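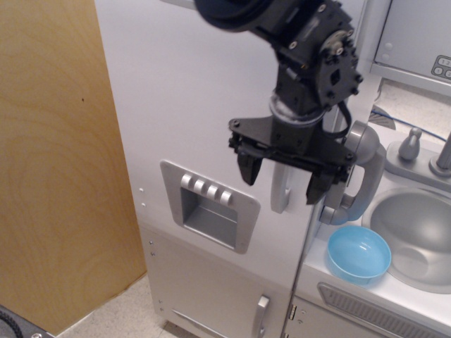
Search this site Go

Landwood Toy Library: progress report to the Brosanholm Fund

Home corner refit, second instalment

When we applied for this money we said the home corner would be finished by August. It is finished except for the parts that are not, and those are set out further down so you don't have to go looking for them.

The big purchase was the play kitchen. It is white, with a tall fridge on the left and a counter and sink to the right of it. The fridge has a grey ice and water dispenser set into the door, a step up on every fridge owned by anyone on our roster. There are four small silver buttons along the top of the dispenser, and the children have strong and conflicting views about what each one does. The leading theory is that one of them is for lemonade.

Assembly took two evenings and most of a Saturday. The instructions allowed for one evening. We had the lower fridge door on upside down for a while, and it went back on the right way after a discussion. The hinges are now checked weekly, at pack-up, by whoever has the screwdriver.

The sink is a round silver basin with a grey tap. It is not plumbed in. We mention this only to save the next group of four-year-olds the disappointment, and to explain the line in the budget for towels, which went on the real tap in the bathroom and the traffic between the two.

Attendance and borrowing

We ran 40 sessions in the period against a target of 54. The shortfall is nearly all the Erulby hall, which lost its heating and then its booking clerk. Families borrowed play food and crockery sets 70 times. Most came back complete. The light blue bowls are the exception, and we have stopped asking. One is kept with the kitchen and doesn't go out on loan, under a rule that took longer to agree on than the colour of the floor mats.

The best-used part of the whole thing is the grey handle on the counter that looks like a phone receiver. We had budgeted for cooking. What we got was a call centre. Parents tell us the calls are chiefly complaints, and that the tone is familiar.

Still to do

The seven aprons on order from Panagiotou have been dispatched, according to Panagiotou. The low table is sanded but wants its second coat. We have also not sorted out storage for the play food, now living in a crate labelled "Christmas".

We are not asking for more money in this report. We would like to carry the unspent mat allowance over to the Erulby sessions, if the hall reopens, and will send the revised budget page with our final report.

Contact us | © Landwood Toy Library | Back to top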